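Two Arms and a Wine Rack: the Tamura Bench Cell Under Review
By Yamila Rivadeneira
June 2025

Bredska sells the Tamura as a two-arm bench cell for small-batch handling: gift packing, kitting, sample rooms, restocking of odd-shaped goods. It arrives as a mounting bar with both arms already fixed to it, a control box, a grip library on a memory stick and a printed manual that is better than most. The buyer supplies the bench, the walls and the patience. We ran it on bottles, which are heavy for their size, smooth, round and expensive to drop.

What is in the box

The arms share one bar, so their spacing is set at the factory and the calibration routine has a known starting point. That matters more than it sounds. On the last two-arm kit we reviewed, the Zallow, each arm was bolted down separately and had to be taught where the other one was. With the Tamura, calibration is a single pass at the start of the day and a short check after any collision.

Each arm carries its own gripper and wrist camera. The fingers are plain and black, with a shallow U between them, and they pick up scuffs. For bottles the library offers three grips: neck, shoulder and body. Neck is the default. It needs the least opening and keeps the fingers off the label, but it leaves most of the weight hanging away from the wrist, and the software slows the arm to suit. 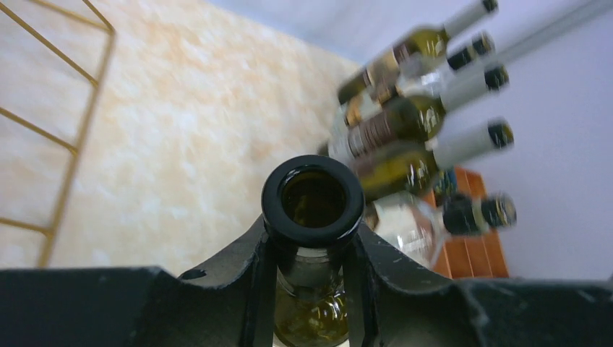
Setting up a task

Tasks are recorded by demonstration. The operator guides the arms through the motion, marks the points where a grip opens or closes, and repeats it with the objects moved. Bredska recommends 14 demonstrations for a simple pick and place. We found that enough for moving an upright bottle from one spot to another. Placing a bottle on its side in a wire rack took more, and the later ones had to be recorded with some care about approach angle.

Emiko Murakami, who wrote the grip library at Bredska, told us the rack is a hard case by design. "A rack made of thin rods gives the depth sensing very little to work with," she said. "We would sooner have people train on that than on a nice solid box." Her advice was to leave other goods on the bench while recording, so that the task is learned among clutter. We followed it: bottles in green and clear glass, an orange compartment tray, some cloth.

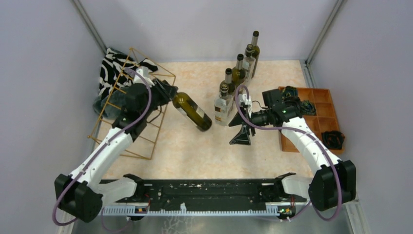

Working with both arms

Either arm can run alone. The reason to pay for two is the handoff, in which one arm brings an object to a point both can reach and the other takes it over. The Tamura treats this as one task with a shared hold. The receiving gripper must report contact before the giving gripper is allowed to open, and if contact is not reported within 2 seconds both arms stop where they are. The operator then chooses to retry or to back out. Backing out is the slower option and the one we used more often in the first week.

A bottle makes a fair test of this. One gripper has the body and presents the neck at an angle, and the other comes in with its jaws open. The taper of the neck forgives a small error in height but very little in direction. The manual covers this on a single page - it deserves several - and the most useful line on it is the instruction to set the presenting wrist first and leave it alone.
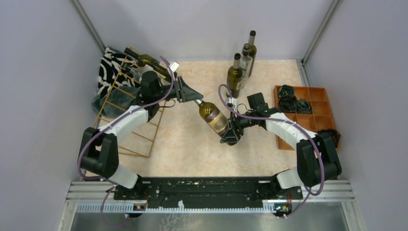
Cable routing is the weak point of the hardware. The cables run outside the arms in long loops, and the clips that hold them are easy to knock off while guiding an arm by hand. Bredska supplies 4 spares. A revised clip is due in November, and existing owners can ask for it at no charge.

Support and cost of use

Replacement finger pads are sold in pairs. Service is handled by Ikus, the distributor, by video call or by return of the whole bar. There is no on-site option. The warranty covers the joints but excludes the fingers, and the planned service interval is 300 hours of arm motion, logged by the control box.

We would recommend the Tamura to a workshop that changes tasks often and has one person willing to learn the recording tool properly. For a single fixed task, a one-arm cell with a purpose-made gripper will be cheaper to run. Bredska accepts returns during the first month, provided the arms have not been removed from the bar.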